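Home About Robotics Club Garden Archive Contact

Blog > Clubs and Classes > Robotics

Slippers, again

I promised a few of you at the bake sale that I would write up what the robotics club has been doing, and then the fall got away from me completely, the way it always does once the clocks change and the leaves need raking. So pour yourself something warm, because I have a lot saved up and I have never been good at keeping these short!

For anyone new, I help out with the student robotics club in Foddale. I'm a parent who came along to hold a door open one afternoon and somehow never went home. My own background is in bookkeeping, so please don't write to me with hard questions about motors (the students will answer them, and much better than I could). What I mostly do is sign forms, buy crackers, and ask the sort of plain questions that make teenagers sigh and then explain things properly.

This year's project is called Gollach. I was told the name was picked by vote and that I shouldn't ask about the other names on the ballot. The idea is a pair of robot arms that can tidy up footwear: find the shoes, work out which ones belong together, and set them side by side in a row. It came out of a list the students made back in June of small chores that people find hard when their backs or knees are bad, and picking shoes up off the floor was the one everybody had a grandparent story for.
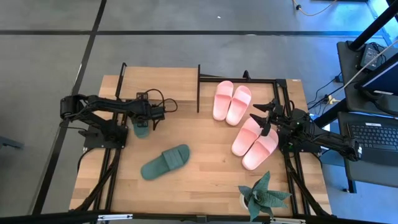
Footwear is much harder than I ever gave it credit for. I have been picking up shoes my entire adult life (three children and a husband, so you can imagine) and I never once thought about where I put my fingers. A slide sandal has an open heel and a floppy sort of strap, and if you take hold of it in the wrong spot it swings around and comes down on its side. The green one in the left gripper is standing nearly on end, sole and all, and a grip like that means somebody has to think about how to turn it flat again before letting go. The pink ones bring their own kind of trouble, as there are two pairs of them, and matching by color only gets you so far when you have four candidates. The students have had long and quite heated talks about that. One group wants to go by which sandals are lying closest together, and the other group says that is cheating and will fall apart in any real hallway. I can see both sides, and I have learned to keep my mouth shut and pass the crackers.

The way they teach it is the part I enjoy the most. They show the arms how a tidy-up goes, over and over, and save each try, and later the computer studies the whole pile and makes its own attempt. A good batch for us is 50 tries. When I first heard that number I thought it sounded like an awful lot of slippers, and then I heard it described as a small batch, and I went and sat down for a minute.

There are rules for a try, which the students wrote themselves and are strict about. The shoes get moved to new spots before every one. The plant stays on the table, because a tidy-up that knocks over your plant is no help to anyone. A try that goes past 45 seconds gets thrown out, even if it was going beautifully, and you should hear the groans. I argued for a little mercy on that last rule and was voted down at once.

I should say something about Mokgethi, too, since several of you have asked. Mokgethi is the club over the hill that we share our notes with, and they are doing the same chore with a different setup and a different way of scoring. We send them our worst results and they send us theirs, and it has been the friendliest thing. Theirs kept stacking the shoes on top of each other in November. Ours went through a long spell of pushing everything gently toward the far side of the table, like a cat with a water glass. I can't tell you how much better it makes a discouraged student feel to read that another group had a bad afternoon as well.

The Tasudgate meet is what we are all working toward. It is a small event and a cheerful one, held in a gymnasium with terrible echo, and each club gets 5 runs at the table with shoes the judges have set out however they please. Last year we took a robot that was supposed to sort silverware, and I will only say that the forks did very well. This year we have 6 students going, plus me and the van, and I have already been told that I'm not allowed to bring the embarrassing banner. (I'm bringing the banner. It's washed and folded and in the hall closet.) 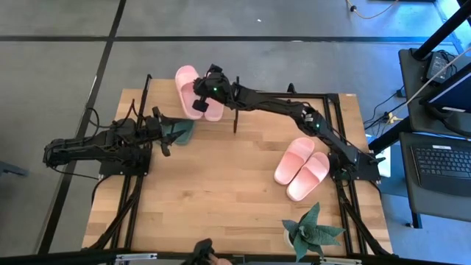 Both arms in over the table, with the green slipper on the left and the two pink pairs nearby.

I've been trying to work out why I like these afternoons so well, given that a good part of them is spent watching a machine think about a sandal. Some of it is the patience. These are kids who can't wait for toast, and they will go back to the same pair of slides again and again, nudge one of them over by the width of a finger, and start from the top. They talk to each other in a kind of shorthand now. "High wrist" means one thing and "lazy thumb" means another, and a girl who barely said a word in the first weeks is the one who calls the start of every try, good and loud.

They have also started lining up their shoes by the door when they come to my house, without being asked. I haven't said a thing about it for fear it will stop.

A few bits of housekeeping before I go. If you have slides or slippers you don't wear anymore, we would love them, in any color and any size, so long as they are clean. Odd ones are welcome too, as the students want to find out what the arms do with a shoe that has no partner. Leave them in the bin by the side entrance with a note saying they're for Gollach. The open afternoon for families is 8th December, and there will be cider, and you can have a turn at setting out the shoes yourself. Park on the street, please, the back lot floods.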